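Plilten Household Notes

Sorting the small stuff: what I took home from the Cedus open day

Posted May 12, 2020

Filed under: Kitchen drawers, Desks, Things that breed in the dark

I own a drawer that has not closed properly since we moved in. It holds rubber bands, bread clips, a key to something, and a takeaway menu for a restaurant that is now a dentist. I have written tips about this drawer before. Several of you have written back to ask whether I follow my own tips, and I have been very busy.

So when Cedus opened its workshop on the Londia estate for an afternoon and promised a demonstration of robots doing household tidying, I went along with a notebook and a certain amount of malice. I wanted to see a machine meet a drawer like mine and lose its nerve. I came back with a page of tips, most of them about bins.

The demonstration was a pair of arms, fixed side by side, sorting rubber bands into coloured bins. It drew a bigger crowd than the coffee. People who would cross the road to avoid tidying their own desk stood there breathing on each other's collars to watch it done by motors. 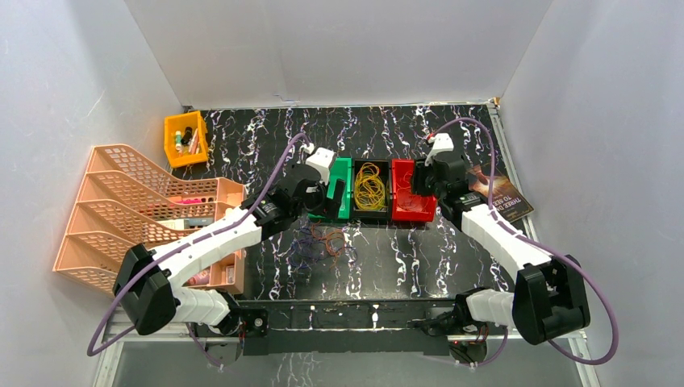
I lasted through two goes at the front and then went round again for a third. There is something very soothing about watching a job you hate being done slowly by somebody else, and the slowness is the part I keep thinking about. When I sort, I grab a fistful, put most of it in the wrong place and go to make toast. The arms had no toast to go to.

What follows is what I wrote down, tidied up, and tried on the drawer over the following week.

Fix the bins before you touch the mess

My usual method is to tip everything out and then go looking for containers. By the time I have found a biscuit tin and an ice cream tub with its lid, the mess has spread to the chair and someone wants to lay the table.

Put the containers out first, in a row, touching. Three is plenty to start with. If they slide about, a damp dishcloth underneath will hold them. Do not go shopping for containers. I know how that ends, and I have a cupboard full of it.

Leave a clear patch in front

Sort from a patch of bare table between you and the bins. A dinner tray will do if the table is spoken for. Tip out a cupful at a time and finish it before you tip out any more. The whole drawer at once looks like a geological event and you will go off and read the newspaper.

Colour beats labels

I have a label maker. I love it. I have labelled the shelf where it lives. But for anything sorted at speed, a coloured bin is quicker than a word, and it works for small children, for guests who are drying up, and for me before nine in the morning.

A black bin at Cedus had yellow bands in it and the red bin had red ones, and I found that I knew perfectly well where the red went and had to think about the yellow. At home I have matched colours where I could and put the leftovers in a plain tub at the end. Red clips, red tub. Everything peculiar goes in the plain one.

Use both hands, but give them a side each

This is the tip that has earned its keep. My left hand now does the left half of the tray and my right hand does the right. They do not cross over. It feels ridiculous for about a minute, rather like rubbing your stomach and patting your head, and then it gets noticeably quicker.

It works for cutlery out of the dishwasher too — forks and knives to the left, spoons to the right, assuming your cutlery tray allows it. Mine was designed by someone who eats only with teaspoons.

Pick up one thing

Rubber bands come in clumps, and the temptation is to call a clump one thing and drop it in whole. Resist. Pull out one band, then the next. If a knot will not come undone in the time it takes to sigh, put it to one side and do the knots together at the end, sitting down.

Old bands deserve a gentle stretch before you keep them. Any that crack or feel sticky go in the rubbish. I threw out more than 400, a figure I know only because my household bet against me and insisted on a count. I would not recommend counting. I would recommend winning.

Stand things up at the side

The little workspace had a stepped file organiser in a peachy sort of pink down its left side, and a small yellow container of bottles and so on further back. I noticed them because I have an organiser of the same general type and have only ever used it for post I am frightened of.

Turned sideways along the edge of the worktop, it turns out to be rather good. Small boxes and tubes go in the slots, where they can be seen, and the middle of the worktop stays free for work. Mine now holds plasters, stock cubes, a tape measure and the spare batteries. The frightening post has gone in a shoebox.

Anything bottle-shaped goes upright in a small basket in the back corner. You can lift the whole lot out when you want to wipe down, and if something leaks it leaks on its neighbours and leaves the shelf alone.

Tie up your cables

I had not expected to think about the kettle at a robot demonstration, but both arms trailed purple cable in great loops, well up over the joints, and it struck me that every flex in my kitchen runs flat across the worktop at exactly elbow height for a toddler.

Find the longest flex you have and shorten it with one of the bands you have just rescued, doubled. Do it with the thing unplugged and cold, leave the loops loose, and skip anything that gets hot or draws a lot of power, such as a heater. Those want their flex stretched out. Lamps, radios and phone chargers are fair game.

Keep a book within reach

There was a paperback at the right-hand side, Three Days to See, and I was pleased to find some reading matter on the job. My own system is now a chapter for every bin emptied. I am getting through a great deal of fiction and the drawer is coming along at its own pace.

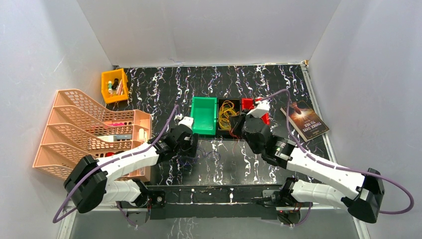 Questions I put to the staff

Would it do my drawer? The answer was a kind smile and an explanation of how varied household objects can be. I took this as a compliment to the drawer.

Can I rent it for July, when my in-laws come? No.

Does it do socks? I was told a good deal about cloth, all of it interesting, none of it yes. Pair your socks as they come off the line. It remains the only method I trust.

What about bread clips? I was asked what a bread clip was. I now have slightly less faith in the future.

If you want to go yourself

The Londia estate is signposted from the ring road and the number 6 bus stops at the gate. Cedus is the second unit in, past the tile warehouse. Entry was free. Wear something warm on your feet, the floor is concrete and you will stand for longer than you meant to. The coffee came from the Ocampo van in the yard and was good. The flapjack was structural.

Children were welcome and mostly better behaved than the adults, one of whom (coat, notebook, drawer issues) had to be asked to let other people have a turn at the front.

State of the drawer

It closes. I have to lean on it a little. The bands are in an old margarine tub, the clips are in a red one, and the plain tub at the end is already full of things I cannot name. The key is still a mystery. If you bought our old garden shed and have been unable to get into it, please write in.

Next on the list: the cupboard under the sink, and why I own four descalers.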